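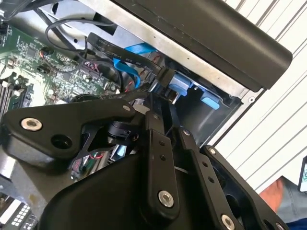 Tips from the shop bench - arm-and-PC build, for anyone doing the same at home or in a shared space. Posted 2026-02-02, will add to it when I get a minute.

Old desktop towers are great practice for a robot arm. Cheap, lots of different parts, and you won't cry if a latch snaps. Ours came out of the Millwood clear-out, no drives worth keeping. Some notes so you don't lose the same weekends we did.

Before you start

Power cord out, then hold the power button a few seconds. Do it every time, even if you did it yesterday.

Lay the tower flat, open side up. Standing up it rocks as soon as the gripper leans on anything.

Clamp it or block it in. Slotted aluminum table is worth the money for this - fixtures bolt down anywhere and you can put them back in the same place next week. Mark the slots with paint pen. Masking tape works too but goes gummy.

Loose cables are the enemy. Data cables love to hook on a finger link. Tuck them, or unplug the end you don't need and fold it out of the way.

Teaching the moves

Slow. Then slower. We run at 5 percent speed the first time through any new path, and somebody stands by the stop button. Not across the room making coffee.

Come straight down into the case, straight back up. Sideways moves only once you're clear of the walls. Benito Arroyo taught a nice diagonal shortcut in October and took the corner off a memory slot.

Save a "safe" point well above the case and send the arm there between every step. Boring, works.

Long screws on the gripper fingers - check them. Two of ours were backing out after a month. Drop of the blue threadlocker, let it sit overnight.

Give the gripper cable a big loop. Too short and it tugs at the wrist on the last bit of reach, too long and it drags thru the case. Move the arm by hand to the farthest corner first and see what you've got left.

A place for every part

Print a tray. Seriously, do this before anything else. Ours is plain gray, a recess for the processor and a slotted cradle for the memory. First one was too tight, Necati Sönmez added clearance all round and reprinted. Chamfer the top edges of every pocket, the part drops in even if the arm is a hair off.

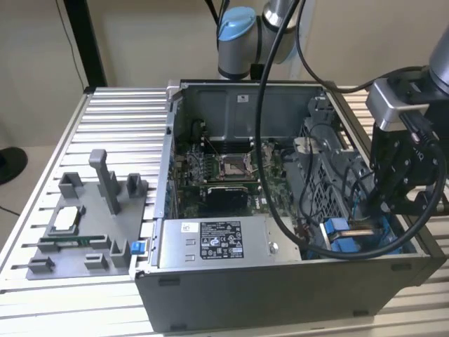 Tower on its side, tray to the left with the chip and memory module in it.

Processor with the socket open: watch those pins. Cover the socket when you break for lunch. Old plastic cap if you have it, clean card if not.

Memory first if you are teaching someone new. Easier to grab, harder to ruin. Clips open at both ends before you pull!! Ask me how I know.

Cleanup

Soft brush and a vac held near, not in. Wipe the finger pads with alcohol - dust makes them slip on smooth parts.

Screws go in a lidded jar, sorted by thread. Piret Jankauskaitė has one going back to 1998 and it has saved us more than once.

Write down what you changed. Date, speed, which fixture. Pencil on the back of the printout is fine.

Still to sort: better light inside the case, and a stiffer post on the tray. If your at the Nustbridge shop and have a clip-on lamp going spare, leave it on the shelf by the door with my name on it - Elisa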